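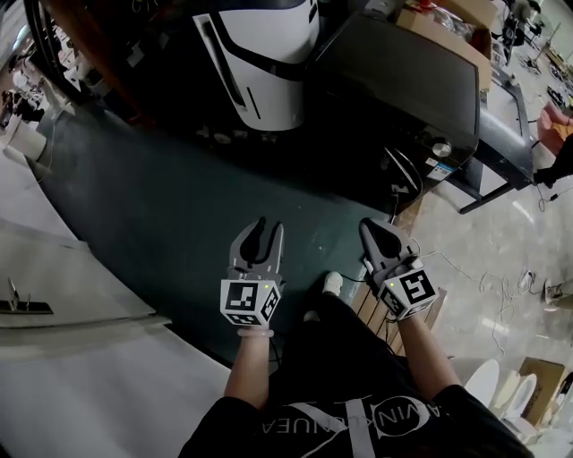

Figura 4.1. Pinzas de mano montadas sobre cubos con marcadores, vistas desde la cabeza de quien las maneja. Los dedos de la pinza izquierda están abiertos.

Capítulo 4
De la mano al dato: cómo se reúnen los ejemplos

En los tres capítulos anteriores hemos tratado el conjunto de demostraciones como algo dado. Había un archivo, el archivo contenía trayectorias, y nuestra tarea consistía en ajustar una política que las reprodujera razonablemente bien. Ha llegado el momento de retroceder un paso y preguntarse de dónde sale ese archivo. Es, para quien escribe, la parte más apasionante de todo el libro, y también la que más sorprende a los estudiantes que vienen de la visión por computador, acostumbrados a descargar los datos ya hechos.

Una demostración es un registro sincronizado de lo que se percibe y de lo que se hace. Lo primero suele ser vídeo. Lo segundo exige más ingenio: hay que saber en cada instante dónde está la herramienta, cómo está orientada y cuánto se han abierto los dedos. Si quien demuestra mueve un robot a distancia, esas cantidades las dan los propios encoders. Si trabaja con una pinza en cada mano, como en la figura 4.1, hay que recuperarlas por otro camino, y ahí entran los cubos con dibujos en blanco y negro.

4.1 Por qué pinzas de mano

La mano humana es un instrumento prodigioso, pero se parece muy poco al extremo de la mayoría de los robots. Cuando una persona recoge una tuerca con el pulgar y dos dedos, la hace rodar y la recoloca sin pensarlo, produce una demostración preciosa que un brazo con dos dedos paralelos no puede imitar. Al darle a esa misma persona una pinza, le imponemos de entrada las limitaciones de la máquina. Aprende a girar la muñeca para compensar, a apoyar la pieza en el borde de la mesa, a pedir ayuda a la otra pinza. ¡Y todo eso queda grabado!

El método tiene además la ventaja de la movilidad. Una cocina, un almacén o el rincón de un taller pueden convertirse en lugar de grabación en lo que se tarda en despejar un poco de suelo. En el proyecto Asilau, que nos servirá de hilo conductor durante el capítulo, se reunieron 3430 demostraciones con dos manos, repartidas entre 9 tareas. Lizelle Moodley, que dirigió la campaña, insistía en que cada operador practicara una tarea completa antes de abrir el primer archivo. Volveremos sobre esa decisión en el apartado 4.5, porque tiene consecuencias estadísticas que conviene entender bien.

4.2 Qué aporta un marcador

Un marcador fiducial es un patrón plano cuya geometría conocemos de antemano. Si una cámara calibrada ve sus cuatro esquinas, podemos calcular la posición y la orientación del marcador respecto de la cámara. Con un solo patrón, basta un giro de muñeca para perderlo de vista. Colocar patrones distintos en las caras de un cubo resuelve buena parte del problema: es mucho más probable que al menos uno quede orientado hacia la cámara, y como la relación entre las caras es fija, cualquiera de ellas sirve para situar el cubo entero y, con él, la pinza.

Quedan las oclusiones. Un antebrazo se cruza, una pinza tapa a la otra, el operador se inclina. En la primera semana de Asilau se descartaron 643 demostraciones por pérdidas de seguimiento demasiado largas para interpolarlas - una cifra que da pena mirar, pero de la que se aprendió muchísimo. Soon-im Seol revisó ese material descartado y encontró que las pérdidas se concentraban en los gestos de cruce. Se cambió la disposición inicial de los objetos y la recogida continuó.

4.3 Variedad antes que volumen

Supongamos dos conjuntos del mismo tamaño. En el primero, una sola persona repite la tarea con los objetos siempre en el mismo sitio. En el segundo participan varias personas, cambian la iluminación y el fondo, y las piezas aparecen donde toca en cada sorteo. El primero da curvas de entrenamiento muy bonitas. El segundo suele dar políticas que siguen funcionando cuando alguien mueve la mesa. En el laboratorio 4 compararás ambos casos con dos subconjuntos de 510 demostraciones cada uno, y te recomendamos que anotes tu predicción antes de ejecutar nada.

Al terminar el capítulo deberías ser capaz de:

Estimar la pose de una pinza a partir de un cubo de marcadores y propagar el error hasta la punta de los dedos.

Detectar tramos con seguimiento perdido y decidir cuáles se pueden interpolar.

Redactar un protocolo de recogida que otra persona pueda seguir sin preguntarte.

Conocimientos previos: transformaciones homogéneas (capítulo 2) y clonación de comportamiento (capítulo 3). Si las matrices de rotación se te resisten todavía, repasa el apartado 2.4, con lápiz y papel a ser posible.

4.4 Tres sistemas de referencia

Empezaremos por la geometría. Llamaremos C al sistema de la cámara, M al del cubo y P al de la punta de la pinza. La transformación de M a P se mide una vez, durante la calibración, y se supone constante mientras el montaje permanezca rígido. La de C a M cambia en cada fotograma y es la que hay que estimar.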